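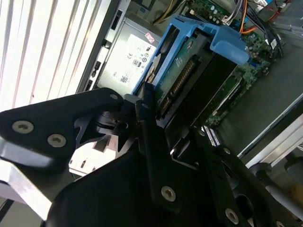

The open case of a desktop computer, close up.

I'd been wanting to talk to the man who looks after the bog garden at Bendlow ever since a reader wrote in to tell me his marsh orchids were the best she'd seen anywhere. He said yes on one condition: I was to leave his name out of it. He gets enough people leaning over the fence already, he says, and they all want cuttings. So he's just "he" today, and you'll have to picture the hat yourselves.

We met at the bottom gate, where the path turns to boards, and I got my first telling-off before I'd even said hello. I'd stepped off to let a wheelbarrow past. "Back on the boards, please," he said. "There's a sundew under your left foot." There was, too! A tiny red thing no bigger than a quarter, and thankfully still in one piece.

The bog is older than he is, or at least the wet ground is. It used to be a pasture that never drained, and the family who had it before kept digging ditches to get the water off. He filled the ditches back in. "My first winter I blocked the top one with clay and sat and waited," he told me. "By July I had rushes, and by the next July I had cotton grass that I never planted. It had been sitting in the ground all that time."

I asked how big it was these days and he pointed with his stick. It's 200 feet from the gate to the alders and 100 feet across at the widest part, and you can't see the far side when the meadowsweet is up. I'd have guessed twice that. Boards wind around a lot, and you lose your bearings in there. 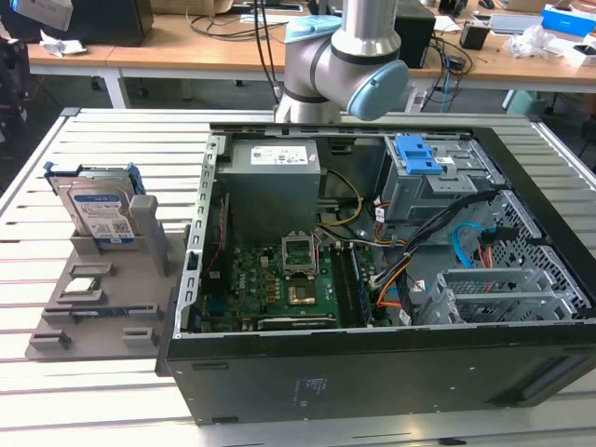

The orchids were mostly over when I came, which was my own fault for putting off the drive, but a few late spikes were hanging on in the shade. He counts them every year, with string and pegs and a clicker, and this year's total was 3487. "The first year I counted, it was 1230," he said. "People think I must feed them. I don't feed them anything! Feed that ground and you get nettles."

What he does do is mow, and he's very particular about it. Everything comes down once at the end of summer after the seed has dropped, and every bit of it gets raked up and carried off. I said that sounded like hard work on soggy ground and he gave me a look. "You try pulling a full tarp over sphagnum," he said. "I've left a boot in there. It's still in there."

He rakes with an old Skuker hay rake, wooden teeth, half of them replaced with ones he's whittled on the porch. He's tried metal, but it tears up the moss.

We stopped for a while by the pool so I could ask about dragonflies (I always ask about dragonflies, sorry). He's not an insect person, he claims, and then he talked about them for a good long time. The big blue hawkers come in from the Busness side in the afternoon and go up and down the same strip of water as if they're on rails. He leaves dead reeds standing for the larvae to climb. "I found a skin on the handle of my rake once," he said. "Came out in the night, I suppose, and used what was there. I didn't rake that day."
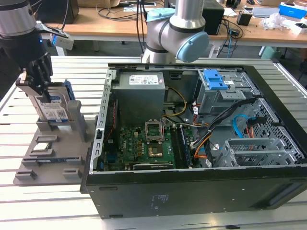
I wanted to know about the pitcher plants, too, because I'd read that purists don't like them in a bog like this one. He laughed. He had a clump once, a present from the Mujić nursery, and it lived in a sunken tub by the bench where it couldn't seed about. "Lovely thing," he said, "but I felt like I was keeping a parrot." It went back to the nursery, where it's now the size of a dinner table. He visits.

And advice for anyone with a wet corner at home? He's wary of giving it. He did say to use rainwater if you have to top up in a dry spell, never the hose, and to leave it alone for a whole year before buying a single plant. "Write down what comes up," he said. "You'll want to pull half of it. Wait." I've got a squelchy patch behind my shed that I'd been meaning to fill with gravel, and I drove home arguing with myself about it the whole way - so far the gravel's still in the bags.

He's happy for people to visit as long as they keep dogs on a short lead and stick to the boards. Parking is on the grass by the top barn, and you'll want boots even in a dry week. Ask at the barn if the gate's shut, and please don't ask him for cuttings.

Posted 15 July 2021 in Gardens & Wild Places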